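Tremgate Mesh Desk Organizer and Aster Red Lamp: my review
Posted 18 May 2019 by Edmund Duda

I have bought a lot of desk organizers over the years, and most of them ended up in a drawer, holding the stuff that wouldn't fit in the other drawers. So I'm happy to say I've been using the Tremgate mesh organizer (model 3064, in black) since January and I still like it as much as I did the first week. I bought the red Aster lamp at the same time, and the two look so good together that I'm reviewing them as a pair.

My work is mostly paper. I mark up drawings, cut out templates, clip things together and lose the eraser. Everything I need has to be in reach of one hand, and I'd like to see the color of it before I grab it.
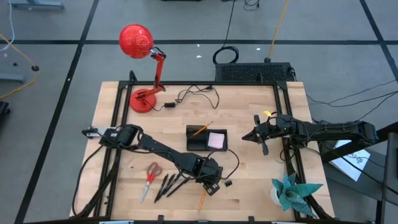
The Aster is the one people comment on first, so let's start there. It's a classic jointed desk lamp in a really cheerful glossy red, and I love it. The arm moves smoothly and stays put when I let go, even stretched way out. The shade has a little cluster of vent holes in it, a nice old-fashioned touch. I keep the round base near the corner of the table and the shade swung out toward the back, so it takes up very little working room. My one gripe is the cord, which is black (why not red?) and long enough that the extra ends up lying in loops next to the base. A twist tie would fix it and I keep forgetting to buy any!

Now the organizer. What sold me was the mix of heights. Cheap ones tend to give you a row of identical cups, and then your pad of paper flops over and your paper clips sink to the bottom of something too deep for your fingers. The Tremgate has a proper tall section and a low section, and I worked out where everything goes in maybe five minutes. 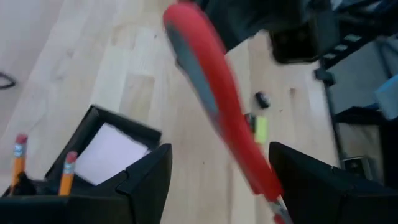 Pencils and a pad of white paper, both standing up where I can get at them.

I like being able to pull out a pencil without the pad coming along for the ride (my last organizer did that constantly). The pad leans a bit, but it doesn't slide down. If you use bigger pads, measure first. I tried a legal pad and it was hopeless.

The mesh is good quality. I ran a finger along all the edges when I unpacked it and didn't find any burrs, and the black finish hasn't chipped. Dust does settle in the diamonds after a while. I take everything out, give it a rinse and leave it on a towel overnight.

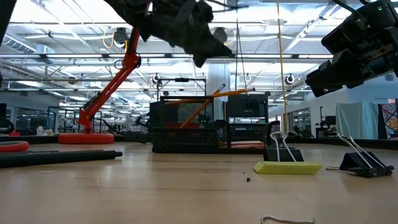 Tall compartment on the left, lower part on the right with the curved mesh side.

Czesław Głowacki, who shares the workshop with me, has the MacLeod organizer, and I borrowed it for a week to be fair to both. The MacLeod is heavier and has a lid. It's a nice thing! But the lid means you're always lifting something to get to something else, and I went back to the open one with a big sigh of relief.

I should say it doesn't hold everything. Binder clips live out on the table at my place, along with the yellow eraser block, and I'm fine with that. I reach for those all day long. Scissors could go either way. Pencils I keep bunched together, leaning out at an angle, and that makes them very easy to grab. 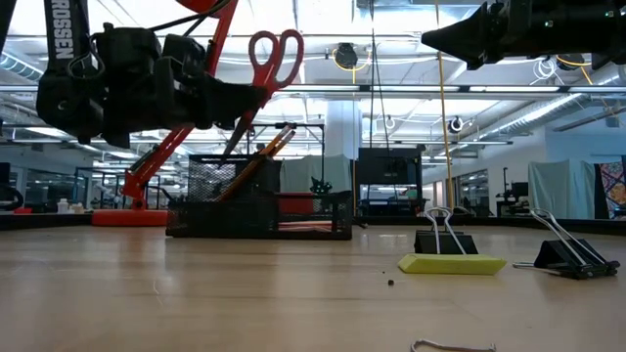 Who should get it

Anyone with a medium-sized desk and a moderate pile of supplies. If you own forty markers, look at the bigger Tremgate, model 3275, which has an extra drawer underneath. I saw it at Tendham and was tempted, but it's deep, and I'd rather have the table space.

The lamp I'd recommend to just about anyone who likes a bit of color. It comes in gray too. Get the red.

Ratings
Tremgate organizer: 5 out of 5
Aster lamp: 4 out of 5 (the cord)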